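Fustmont 果盘摆放记录 说明文件

先说一句:这份东西是从我家厨房台面上长出来的,请带着看邻居家冰箱的心情来读。

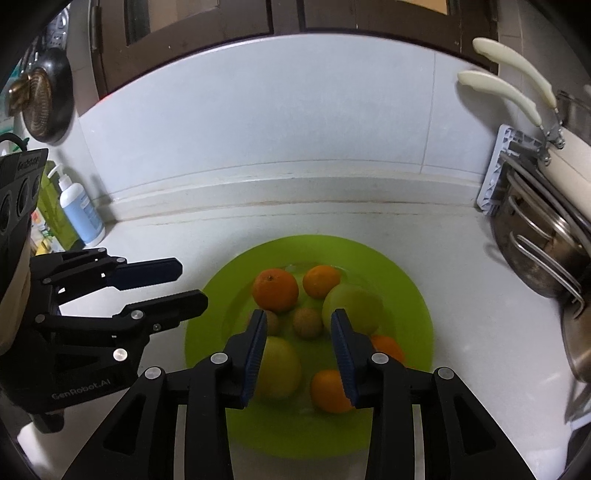
这里面有什么

简单讲,就是水果怎么上盘子的流水账。每摆一盘,我就记下用的哪个盘子、放了哪些水果、谁挨着谁、先放的哪个后放的哪个,中间有没有挪过。目前收了 68 盘,拆成一步一步的动作以后,主表一共 800 行。

最早我只想弄明白一件很小的事:为什么同样几样水果,有时候摆出来特别顺眼,有时候就像刚从购物袋里倒出来的?后来越记越上瘾,干脆整理成表放出来,给同样爱琢磨这种事的人用。做静物练习的、写收纳教程的、教小朋友认方位词的,都可以拿去试试。

版本

当前这一版的日期是 2018-06-22。前面还有两版,第一版只有水果名字没有位置,基本没法用;第二版加了位置,但是我把“左”和“右”写成了站在台面对面看的左右,全反了(对,整整一版全反了,改得我头晕)。现在是第三版,左右一律以站在台面这一侧的人为准。

手里还留着前两版的朋友,请直接换成这一版,不要合并,编号对不上的。

八月打算再补一批,主要补桃子和李子,那会儿正是好吃的时候。

盘子

绿盘:出场最多。圆的,大,青柠绿,盘沿很宽。我爱用它的原因特别朴素:橙子放上去好看,奇异果放上去也好看,颜色都跳得出来。盘沿宽还有一个好处,圆滚滚的东西一般不会直接奔着台面去。缺点是青苹果和青梨放上去颜色太近,远一点看容易跟盘子混成一片,要么换个盘子,要么在旁边放个橙色的东西压一压。

白盘:Doltetti 买的,略深,适合葡萄这类会乱跑的。在白色台面上拍出来边界不太清楚,所以备注里我会写一句“边界弱”。

木托盘:只用来放香蕉和整串的东西,出场不多。它是方的,所以“中间”“边上”这些词在它这儿的意思跟圆盘不一样,用的时候单独筛出来比较稳妥。

水果

橙子:大大小小都有,基本从 Fanard 的水果摊买。我没按克重分,只写“大”“小”,而且只在同一盘里比较。也就是说,这一盘的“小橙子”完全可能比另一盘的“大橙子”还大,别跨盘比!带果蒂的我会顺手标一下,因为果蒂朝上还是朝边上,看起来差别挺大。

奇异果:毛茸茸的棕色那种。个头小,不起眼,但是我发现它是一盘里最好用的填缝选手。放在中间,周围的大果子就有了靠头。开篇那张里,奇异果就在中间一带,两个橙子并排待在靠上的位置。

苹果和梨:这俩是本说明最大的坑。浅黄绿色、圆圆的那种,光看照片我自己都会犹豫,尤其是露出来的部分不多的时候。凡是我拿不准的,表里写“苹果或梨”,没有硬选一个。请把它当成一个正经的取值,不要帮我改成苹果,也不要删掉。

柠檬、青柠:从 Ağca 拿的,数量不多。两头尖尖的,方向比较重要,所以多记了一栏朝向,写在备注里。

葡萄、樱桃:按串或者按一小堆记,没有一颗一颗记。我试过一颗一颗记,试了一个晚上,放弃了。

主表的六个字段

盘号:每盘一个号,从头往后排。中间有空号,是我删掉的试摆,不是丢了文件。

步骤:这一盘里的第几步。放一个算一步,挪一个也算一步,整盘转个方向也算一步。

盘子:绿盘、白盘、木托盘,就这几种写法。

水果:名字,后面可以跟“大”“小”。拿不准的照上面说的写。

位置:上、下、左、右、中,可以组合,比如“左上”“右偏下”。圆盘的“上”指离人远的那一边。“偏”字表示稍微错开一点点,没有固定的尺寸,纯粹是我的眼睛说了算。

备注:想到什么写什么。有用的信息其实不少在这里,比如“靠着大橙子”“盘沿上搭了一点”“第三次放同一个位置,算了就这样吧”。

怎么读一盘

随便拿一段给你看看味道,这是表里的一盘,我把它改写成人话了:

第一步,绿盘,大橙子,左上,果蒂朝上。
第二步,绿盘,小橙子,上,挨着大橙子。
第三步,绿盘,苹果或梨,右偏上,比小橙子低一点。
第四步,绿盘,奇异果,中。
第五步,绿盘,小橙子,往右挪了一指宽,给奇异果让地方。

看到第五步就知道了,“挪”是很常见的。我摆盘的习惯是先把大的放下去,再塞小的,塞不进去就回头动大的。要是你只想看最终的样子,把同一盘同一个水果的最后一步留下就行。要是你对摆的过程感兴趣,那就千万别这么过滤,好玩的全在中间。

我自己的摆法(带私心)

既然是说明文件,偏好还是得交代清楚,不然你统计出来会以为全世界都这么摆水果。

我总是从远的那一边开始放,往自己这边收。这样手不用从已经摆好的果子上面越过去,少碰翻不少东西。所以“上”的步骤号普遍偏小,“下”的普遍偏大。

我喜欢让同类待在一起,两个橙子能并排就并排。偶尔拆开摆也有,但占比很低。如果你需要打散的样本,这份数据恐怕会让你失望。

我不爱叠。绿盘上几乎没有水果压着水果的情况,白盘里的葡萄除外,葡萄自己就叠在自己身上,拦不住。

还有,我很少把盘子正中心空着。看到有一处空当手就痒,最后多半是奇异果被塞进去。

台面

摆盘基本都在白色台面上做。白的好处是干净,掉个果蒂一眼就看见;麻烦是反光,下午那阵子浅色水果的边会有点糊。台面上的杂物我没有作为字段来记,主表只管盘子里的事情。

水果上盘之前我会洗好擦干。有几盘偷懒没擦,备注里写了“带水”。滚起来的脾气确实不太一样,圆苹果带着水的时候特别滑,想分析的话请把这几盘单独拎出来看。

已知的毛病

位置词是凭感觉写的,我前后写了几个月,感觉难免会飘。前面的盘号里“右偏上”和“右上”用得比较随便,后面才慢慢固定下来。

季节偏得厉害。橙子和奇异果特别多,夏天的水果几乎没有,这也是前面说八月要补的原因。

“大”“小”没有尺子量过。有人建议我补直径,我认真考虑了一下,可那些橙子早就吃掉了。

绿盘占了太多。你要是拿来训练点什么,或者拿来做课堂练习,记得看一眼盘子这一栏的分布再说。

备注里有错别字,“奇异果”有几处写成了“奇异过”,我改了一部分,还有漏网的。搜索的时候两个都搜一下吧。

不太适合拿去做的事

别用来估热量,没有重量。

别用来判断水果熟没熟,我没有捏,也没有记。

别用来学正经的宴会摆盘。我这水平就是自家厨房里端出来能看,离雕花还远着呢。

可以随便拿去做的事

认方位词的小练习,我觉得特别合适!“把奇异果放在橙子的下面一点”这种句子,可以直接照着主表生成。静物起稿也行,随便抽一盘照着摆,比自己对着空盘子发呆快多了。还有一种玩法:只看前三步,猜接下来放什么、放哪儿,再对答案。我自己猜自己的盘子都经常猜错。

使用和转载

随便用,改了也行,注明出自 Fustmont 果盘摆放记录就好。改过位置词的话,麻烦在你那边写清楚左右是以谁为准,别重蹈我第二版的覆辙。

提意见

发现哪一盘步骤对不上,把盘号和步骤号一起告诉我,光说“有个橙子不见了”我是真的找不到。想加新字段也可以提,朝向这一项我一直在犹豫要不要从备注里单独拿出来,柠檬需要,橙子又不怎么需要,目前还留在备注里。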